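Ulalside House
Minutes of the residents' meeting, 2022-05-07

1. Minutes of the last meeting
Accepted with one correction. The bill from Rajput for the hall light was $54, and the minutes had it as $45.

2. Shoe rack
The wooden rack is in place between the black metal uprights. The meeting agreed to keep it there. Slides go on the rack when people come in, in pairs, on either shelf. The top shelf has been used for the off-white pair with the charms and the lower one for the light gray and pale beige pairs. No shelf is reserved for any one resident.

Boots are a separate matter. They are too tall for the lower shelf and people have been leaving them in the doorway. A boot tray from Bisis costs $50. Agreed to buy one before the fall.

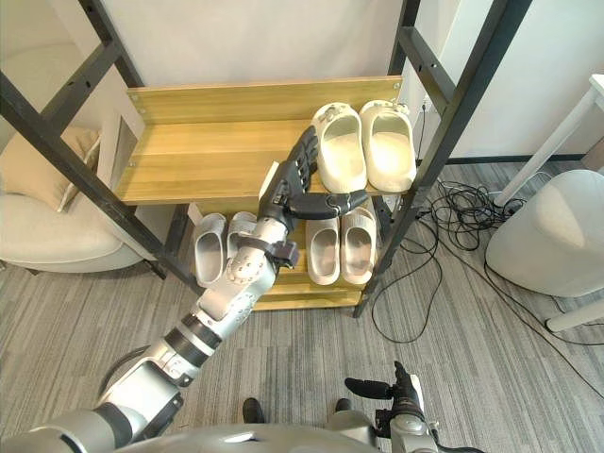

Can visitors leave their shoes on the rack overnight?
Visitors staying the night may use the rack the same as residents, but shoes left longer than two nights will be put in the hall closet.

A resident asked if the rack should be oiled. The meeting saw no need for it this year. Wipe the shelves with a damp cloth when it is your week for the hall.

3. Carpet
The gray striped carpet was discussed. Sand and grit get into the weave, mostly from outdoor shoes, and the household vacuum doesn't pick up all of it. Rajput quoted $300 to clean the carpet on site. Onex would do it for less but wants the room cleared for a full day and could not give a date before the end of June.

Agreed to go with Rajput. Small items should be off the floor by the evening before. Until then, please vacuum along the stripes first and then across them, and don't use the foam spray left under the sink. It leaves a sticky patch that picks up dirt again.

A suggestion to put a runner over the carpet was voted down.
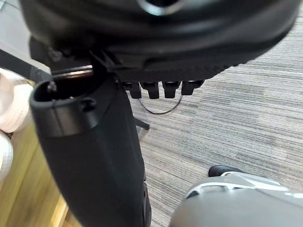 4. Other business
The closet door is sticking again. To be planed when the weather is dry.
The hall key hook has come off the wall. Spare screws are in the kitchen drawer.
The cleaning list for June will go up on the refrigerator.

5. Next meeting
First week of June, in the kitchen, after dinner.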